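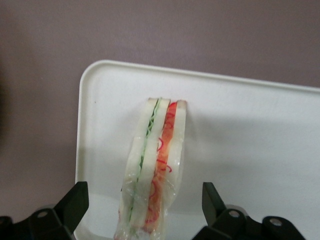

Mwende Mussa starts work at ten to four in the morning, and by the time most of Fitcombe is awake her bread is already sliced and the fillings are going in. She has run Petitz, the sandwich kitchen behind the bus station, for eight years. It supplies two office canteens, the college and a string of newsagents along the Nornine road.

"People think it's a lunch business," she says. "It's a night business. My lunch is at nine."

She didn't plan to go into food. She was keeping the books for a flooring company when a friend asked her to cover a week of early shifts at a bakery, and she found she liked the hours. The bakery closed the following October. Mussa bought its slicer and a second-hand fridge and rented the unit she is still in.

The first year was poor. She made too many kinds, 22 at one point, and threw a lot of them away. "I had a beetroot one I was very proud of. I sold it to the same man every day, and when he changed jobs that was the end of it." The list is now much shorter and rarely changes. Egg mayonnaise sells best, then cheese and pickle, then chicken. Tuna does well at the college and badly everywhere else, and she has given up trying to work out why.

On a normal weekday the kitchen turns out roughly 200 sandwiches. Orders come in by text up to eight the evening before. A few customers still ring after that, and she still answers.

Bread is the subject she talks about most. It comes from Venkataraman, a family bakery on the other side of town, and she has turned down cheaper offers twice. "A soft loaf looks lovely at five o'clock and it's paste by noon," she says. "Theirs has a bit of chew. I want it a day old for egg and fresh for anything with tomato." Butter goes right to the crust on both slices. She checks this when she takes on new staff, and she will send a sandwich back over a bare corner.

Prices are harder. Butter has gone up, eggs have gone up, and last winter a single quarter's electricity came to £2,733, most of it for the fridges. She put 20p on everything in the new year and lost one newsagent, who came back in the spring.

"You feel it when you put a price up," she says. "These are people I see every morning. I'd sooner tell them myself than have them read it on the sticker."

She has been asked to open a shop, and has looked at a couple of empty ones on the high street — one had a good window but no space out the back for deliveries. For the moment she would prefer another van. The one she has is due its MOT and the side door sticks.

Sunday is her only day off. She sleeps until seven, which she considers late, and somebody else cooks. Asked what she eats for her own lunch, she takes a moment.

"Soup, mostly," she says. "Or toast."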